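Lekorham公布家务与车间杂活测试阶段结果:机器能做一部分,离独立上岗还有距离

Lekorham今日公布“Potik”项目的阶段结果。该项目想回答一个很多客户都在问的问题:擦台面、收碗碟、给零件分盒这类杂活,现在能不能交给机器。公司的答复是,其中一部分可以,条件是物品和摆放位置比较固定;换一个厨房或换一张工作台,成功率就会明显下降。

本阶段共测试15种杂活,家庭与车间场景都有,每种由机器重复300次。测试不设人工补救,物品掉落、夹偏或超时均记为失败。全部杂活合计,机器一次完成的比例为66%。

项目负责人Serena Greco表示,这个数字高于团队年初的预期,但还不足以支持产品上市。“家里的人不会接受三次里有一次要自己重来。车间的要求更高,一次夹偏就可能让后面的工序停下来。”

动作示范由操作员手持夹爪完成,机器再从记录中学习。示范台面以白色为主,夹爪为深绿色,两指张开后从物品两侧靠近。
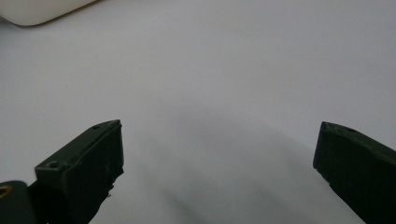 手持夹爪在白色台面上方张开两指。(图:Lekorham)

从结果看,机器做得最稳的是搬放硬质、形状规整的物品,例如把带盖的盒子从台面移到架上,或者把同一规格的零件放进料盒。做得最差的是叠毛巾、拧开旧瓶盖和整理缠在一起的电线。浅色物品放在浅色台面上也是一个难点,边缘不容易分辨,夹爪有时会停在离物品还有一小段距离的地方。

负责数据工作的Thomas Bianchini介绍,团队在后半段增加了靠近台面边缘和大件物品旁边的示范。这些位置留给夹爪的空间小,手指容易碰到旁边的东西,早期的失败记录有不少出在这里。 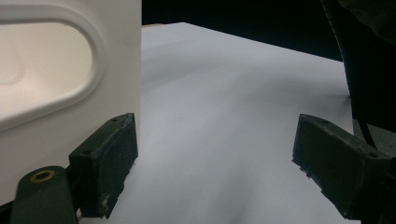 增加示范之后,同类任务的碰撞次数有所减少,但完成时间变长。以收拾一张四人餐桌为例,熟练的人几分钟就能做完,机器仍要慢得多。Bianchini说,速度是下一阶段的工作重点之一,团队暂时不会为了赶时间放宽对碰撞的限制。

车间部分的测试由合作方Farina提供场地。Farina的生产主管Albertina Marinho说,她目前愿意让机器承担的是夜班的料盒补充。“零件固定,盒子固定,出了错早上也来得及改。打包和换模还是要人来做,我看不出明年会有什么变化。”

公司同时说明,本次结果仅适用于参加测试的设备和任务,不代表机器在普通家庭中的表现。测试期间没有安排机器在有儿童或宠物的房间内工作。

下一阶段测试将于12月开始,地点在Plekness,任务中会加入7种新的家务,包括装洗碗机和更换垃圾袋。Lekorham正在征集愿意提供厨房或小型工作间的合作单位,场地须有固定电源,并能连续使用两周以上。

关于Lekorham
Lekorham从事抓取设备与示范数据的研发,客户包括小型制造企业和家庭服务机构。

媒体联系
Lekorham传播部 Carmela Marino
合作场地报名
Lekorham项目部 Delali Dogbe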